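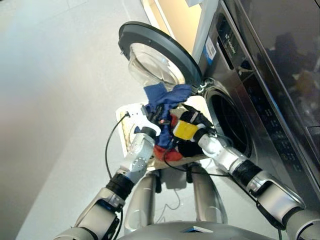 Iona Kerr said the new Firkura risotto base needs no added butter and holds its texture for 18 minutes after cooking. The base goes on sale in May in packs of 2 portions, 348 grams each.

Firkura, a maker of chilled meal components, developed the product with the Wirkel test kitchen over 36 trial batches. It contains arborio rice, vegetable stock, white wine and onion - no cream. The rice is supplied part-cooked and is finished in a wide pan with hot water.

Orov will handle distribution to grocery stores. Retail inquiries: Kenneth Gourlay, Firkura press office.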